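Baltier Opens Its Gripper Care Program to Every Helunora Cell Owner

New service plan teaches customers to set up, check and refit their two-finger grippers, with a practice version they can run at their desks

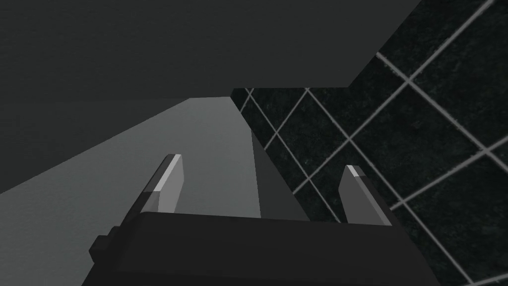
23/02/2026 - Baltier is happy to announce that its gripper care program, which began as a favor to a few long-standing customers and then kept growing the way favors do, is now open to everyone who runs a Helunora handling cell, whether the cell was delivered last week or has been working away in a corner for years.

The program covers the part of the cell that gets the most wear and, in our experience, the least attention. Fingers take small knocks all day long. Mounting screws settle, pads get shiny, and the open position that was set so carefully on the first morning slowly drifts until a part that used to be picked up cleanly starts to come in crooked. Most owners call us at that point. We would love to hear from them a good deal sooner, and we would love even more for them to be able to put it right on their own.

Under the plan, each cell gets a short check every 700 hours and a full refit every 3000 hours. The short check is done with the gripper left on the arm. The operator locks out the cell, wipes down the fingers, looks along both of them for chips or bending, tightens the mounting screws to the value on the card inside the cabinet door, and then runs the open and close routine with nothing in the grip. A trained operator should allow 60 minutes for it, coffee not included!

The full refit goes further. The fingers come off, the pads are replaced, the slides are cleaned and greased, and the zero point is taught again from scratch. Baltier's service partner, Drisell, will carry out the first refit alongside the customer's own staff, so that the second one can be done in-house if the customer would like that (many do, and we are glad of it).

Before anybody picks up a wrench, trainees practice in a simulated cell that runs on an ordinary office computer. They bring the gripper in toward a surface, open and close the fingers, and learn how much room they need at the sides before the real arm is ever switched on. The software was developed with Ospina and is included in the plan at no extra charge.

"I spent a lot of years driving out to customers to turn one screw a quarter of a turn," said Yuk-lan Kwok, head of customer service at Baltier. "I enjoyed the company and I was usually given a very nice lunch, but the line had been standing still the whole time I was on the road, and that always bothered me. If the person who works next to the cell every day knows how it should sound and how the fingers should sit, they'll catch it long before I could."

The pilot ran at 93 cells, and the comments from those sites shaped the final plan. The check card was rewritten in plainer words, the spare pads now come in a labeled pouch, and the torque values are printed large enough to read without hunting for your glasses.

Enrollment is open now, and the first training sessions will be held in April. Owners can sign up through their usual Baltier service contact and should have the serial number of the cell at hand, along with the date of the last service if they know it.

About Baltier

Baltier builds and services Helunora handling cells for small and midsize manufacturers. Its service team looks after new and older cells alike and keeps finger sets and pads in stock for every Helunora model.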